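May 25, 2020
By the Urnham weekend desk

She sorts bricks for a living, or for part of one. The rest is answering email, she says, and looking for lids.

The shop is called Prarnex, two rooms over a shoe repair place in Urnham, and it sells secondhand toy bricks by color. You want green, you get a bag of green. The bricks come in mixed, in tubs and pillowcases and once a suitcase, from families clearing out a closet. They go out clean and sorted. Last November she sent 870 orders. Her best month so far.

I asked how a person starts doing this. "My kids stopped playing with them and I didn't," she said. Then the phone rang, and she let it.

First thing to know, she sorts by color before shape. There are people who find this wrong and write to tell her so. "If you're building something from a plan, sure, shape first. Most of my buyers aren't. They have a kid who wants a purple house."

So, trays. Blue plastic ones mostly, with dividers. She tried jars (too deep, you end up tipping the whole thing out) and she tried muffin tins, which she still likes for very small pieces. A tray with compartments you can see into from your chair. "Your hand goes where your eye goes. With a jar your hand is just rummaging."

One color to a compartment, greens at one end, purples at the other, the yellows and oranges in between. The yellows are where the arguments are.

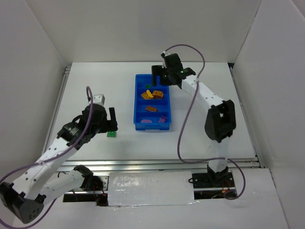 "Orange is a problem," she said. "You get a yellow that's nearly orange, and an orange that's nearly brown, and something amber. Under the lamp they all look like cousins." Her rule is to give the browner oranges a space of their own and let the yellows share with whatever is close. Then look again in the morning. Daylight changes her mind maybe one time in five.

And the odd shapes? Smooth pieces, curved pieces, the ones with no studs on top. Same tray, she says, same color. A flat purple goes in with a studded purple and they can be split up later, when there are enough of them to bother.

She likes a white tabletop. Had a dark one before and lost black pieces on it for a year. On white a stray green shows up right away, and strays are most of the job at the end of a day. She goes around the outside of the tray before she looks inside it.

The biggest lot she ever took on came from a school in Trornport, 2812 pieces by the school's own list. She counted 2772. "I wasn't going to call them about forty bricks." Washing took longer then the sorting did. Warm water, dish soap, a mesh bag, towels all over the back room.

Does she keep any? A few. There is a castle at home, gray, not finished, she won't say how long its been going. A customer in Ogura has been sending her gray slopes for it, one or two in an envelope, no note.

Advice for parents, quickly, as she had parcels to get down the stairs. Get a shallow tray. Four colors to start with, not ten. Let the kid pick which color goes where, and don't fix it after they go to bed.

"They notice," she said. "Mine did."

Last updated May, 4:10 p.m.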